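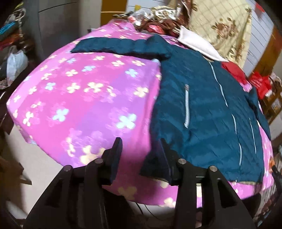 Tips & Fixes > Around the House > Records and Players

Kitchen Laundry Workshop Music Corner Ask Me

Looking after secondhand records without spending a fortune

I bought a crate of 7-inch singles at the Carano flea market last October and it has pretty much taken over my evenings ever since. Most of them were filthy. Old beer, fingerprints, something sticky on a disco single that I didn't want to think about too hard. I've cleaned an awful lot of vinyl at my kitchen counter now, and people keep emailing me about it, so I'm putting everything in one place.

Brush first, always

Before any liquid goes near a record, get the loose dust off. I use a carbon fiber brush, held very lightly, with the record turning on the platter. Let it go around a few times and then slowly sweep the brush toward the outer edge. If you press down you just pack the dirt into the grooves (ask me how I know). Tap the brush clean over the sink and go again.

Please don't use your T-shirt. I did it for years and I have the hairline scratches to prove it.

The wash

My mix is distilled water with one tiny drop of plain dish soap, the kind with no lotion and no perfume. Tap water leaves mineral spots where I live, and you can hear them. I lay the record on a clean folded towel, wet a microfiber cloth, wring it out well, and wipe around in the direction of the grooves, never across. Then a second cloth with nothing but distilled water on it to rinse. I do the rinse twice if the record was really bad.

Keep the label dry! The old paper ones bubble up or bleed, and once that happens you're stuck with it. I cut a circle out of a plastic yogurt lid and hold it over the label with my thumb. You can buy proper label protectors with a handle and a rubber seal, and they're lovely, but the yogurt lid has never let me down.

Leave alcohol out of it if you've got any 78s. A lot of those are shellac and alcohol will eat right into them. On vinyl, people argue about it endlessly and I just skip it.

Drying

A dish rack works great, the wire kind with narrow slots. Line it with a strip of soft cloth so the edges don't knock against the metal. I leave mine overnight, away from the radiator and well away from the window. I once left a single on a sunny sill while I answered the door and it came back shaped like a potato chip.

Don't put a damp record in a sleeve. It'll smell like a basement by Thursday.

Sleeves

Throw out the old paper inners if they're gritty or torn. If there's printing on one that you want to keep, slip it in behind a new sleeve and put the record in the new one. I buy poly-lined inners in packs of 200 from a little mail order outfit called Putano, and I split them with my neighbor Onni Hämäläinen, who has far more records than I do and far less shelf space.

For picture sleeves I add a clear outer too. Ring wear comes from sleeves rubbing against each other, and a clear outer stops nearly all of it.

Getting price stickers off

Hair dryer on low, held well back, with the record taken out first. Warm the sticker until a corner lifts, then peel it back slowly, nearly flat against the cardboard. If it starts taking the picture with it, stop and warm it some more. Any gummy leftovers come off a glossy sleeve with a dab of lighter fluid on a cotton ball - open a window and keep it far from the stove. On matte sleeves I leave the gum alone, it nearly always stains. And some stickers are worth keeping anyway. I've got one that says Nisari Music Shop, 80 cents, and I wouldn't touch it for the world.

Shelving

Stand them straight up, snug enough that they don't lean but loose enough that you can pull one out with two fingers. Leaning is what warps them. Never stack them flat. Singles do very nicely in a shoebox, although a full one is heavier than it looks and the bottom will go eventually, so run some packing tape underneath.

Onni keeps a notebook with a number for every record, and the last time I looked he was on 918 and talking cheerfully about 2,000. I do mine alphabetically by band and give up somewhere after M.

The needle

Clean records won't sound clean through a fuzzy stylus. I use a small dry stylus brush, back to front only, the same way the record travels under it. Turn the amp down first or you'll get a horrible thump through the speakers. If the s sounds are still spitting after that, the stylus may just be worn out, and no amount of brushing will fix it. Mine was, and I'd been blaming a perfectly good single for months.

Next up in the Music Corner: cassette tapes, and what to do when the little felt pad falls off.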